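3.2 Sample collection and leaching procedure

Household tableware was gathered from secondhand shops and street stalls by two of the authors (Twal and Chala). Pieces with visible chips were kept in the set, as people go on using them at home. Each piece was given a number, rinsed with distilled water and left to dry overnight on a rack.

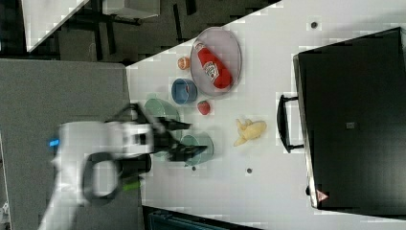 Figure 3. Tabletop with two green bowls and a robot arm.

Leaching followed the same steps for every piece. The inner surface was filled with dilute acetic acid to just below the rim, covered, and left at room temperature for 24 hours. The liquid was then stirred, and a 10 ml portion was drawn off for lead and cadmium analysis. Flat plates that could not hold enough liquid were fitted with a silicone ring. Blanks were run in laboratory glass with each batch.

Painted rims were treated separately. These were dipped upside down in the same acid, and the result was recorded per piece and not per unit of volume. Avram repeated the rim test on any piece whose first two readings differed by more than a fifth.

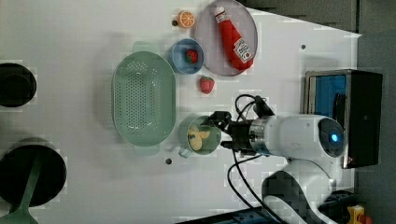

Figure 4. Light green mug at the gripper, with pale yellow food items inside.

The highest single reading in the set was 3046 micrograms per liter of lead, from a cup sold under the Smadi name with a red decal on the lip. A second cup of the same pattern, bought from another stall, gave 200. We have no batch marks for either cup and cannot say whether they came from the same kiln. Unmarked pieces were the hardest to trace, and sellers mostly did not know where they had been made.

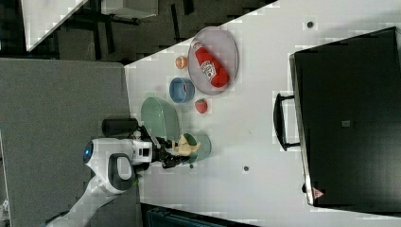
Why was acetic acid used in place of plain water?
Acetic acid stands in for sour foods such as vinegar, tomato sauce and fruit juice, which draw more metal out of a glaze than water does. A plain water test would miss much of what reaches the food.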